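Sorting and Storing Small Hardware at a Shared Workbench
Student project report, Bonovura Technical College, Workshop Practice 2 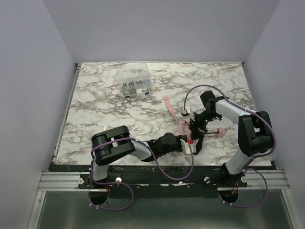 Figure 1. Clear compartment box with standoffs, screws and nuts on the marble-patterned tabletop.

1. Background

The workshop at Bonovura shares one stock of small fasteners between all the first-year groups. Until November the stock was kept in paper bags in a drawer. Students opened several bags to find one size and often put leftovers back in the wrong one. Our task was to find a storage method that a new student could use without help.

2. Materials

We used a clear plastic organizer box divided into a grid of small sections, with small blue labels along the front edge. The hardware is silver and brass in tone, so metal color alone was not enough to tell sizes apart. The tabletop has a dark gray and brownish vein pattern on white and gray, with thin aluminum trim at the edge. Dropped screws were hard to see against the veins, and we did all the sorting over a tray for that reason.

3. Method

We emptied the bags and sorted by type first, then by thread, then by length. Thread was checked with a gauge borrowed from the Jeretgate lab. Damaged parts went into a scrap tin. We then tried two layouts in the box. Layout A put parts in order of thread size. Layout B kept each screw next to the nut that fits it, with standoffs in their own sections.

Each layout was tested with the same pick list, which came from the Zultik lamp kit built in the first term. A tester had to collect all the parts on the list and return them afterward.

4. Results

Mean time to complete the list was 145 seconds with Layout A and 70 seconds with Layout B. Returning parts produced 3 errors with Layout A and 2 with Layout B. Most of the errors were between two screw lengths that look alike unless held side by side.

5. Discussion

Layout B was faster, but the return errors hardly changed. A length scale printed inside the lid would probably help more than another change in the order. The number of testers was small, and they all knew the kit already.

6. Further work

The Fu storage room has a second drawer of washers and spacers, still in bags. We suggest sorting these the same way next term, in a separate box.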